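Going back to a paper grocery list

Posted in Home, Money

I stopped using the grocery app in June. I had been on Civia for two years, and before that I used the notes on my phone, so it has been a long time since I walked into a store holding a piece of paper.

The app did what it was supposed to do. It sorted items by aisle, it remembered what I bought last time, and it let my husband add things from work. The trouble was that it remembered too much. Every time I opened it I got a row of suggestions, and I tapped them. Mustard, because I bought mustard in March. We had four jars of mustard when I cleaned out the pantry.

The cleaning out is what started this. I took everything off the shelves and wrote down what we had. There were 20 cans of beans and tomatoes, a lot of rice, three open bags of the same lentils, and a box of pancake mix from the Tetinley apartment, which we left two winters ago. I decided we would eat down the pantry first and only buy fresh food until it was mostly gone.

I set a limit of $400 a month for the two of us. That is groceries only. Dish soap, trash bags and cat litter come out of a separate envelope, and eating out is separate too. Before June we were over that most months, though I can't say by how much because I was mixing the cat litter in with everything else.

The way it works now is that there is a pad on the side of the fridge, held up with a magnet clip. If you finish something, you write it down. On the morning I shop, I cross off anything we can do without for another week, then copy what is left onto a clean sheet in the order I walk the store. Copying takes a few minutes. I usually drop one or two more things while I'm doing it.

I shop at Kobzar now for almost everything. It is a small store and the produce is better than at the big place on the highway. The bread is more expensive, so I buy bread elsewhere or make it. I go at 8 a.m., when they have just put out the marked-down vegetables. Last week I got a bag of peppers for $2 and roasted all of them.

Dinners have been plainer. We had bean soup a lot in the first month, probably more than we should have. Rice and eggs is a regular thing now. I make one big dish of something at the start of the week and we eat it for lunch until it runs out. My husband got tired of lentils before I did, and we still have half a bag.
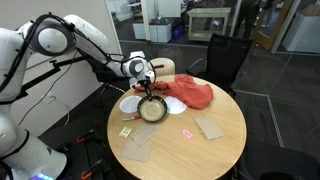

Guadalupe Contreras wrote to me after my first post about this to say that she tried a paper list and kept leaving it on the counter, so now she takes a photo of the pad before she goes out the door. She also thinks copying the list over is a waste of time and that I should just write it in store order to begin with. I tried that. It doesn't work for me, as I never know where to leave the gaps.

She asked what I do about things that come up in the middle of the week. Mostly we wait. If it's milk or coffee, one of us stops at the corner store on Drundora and the receipt goes in the envelope with the rest.

July came in at $256, which is low, but we were still eating out of the pantry for most of it. I expect this month to be higher. We are out of olive oil and flour, and I need to buy rice again for the first time since spring. I'll post the total when I have all the receipts.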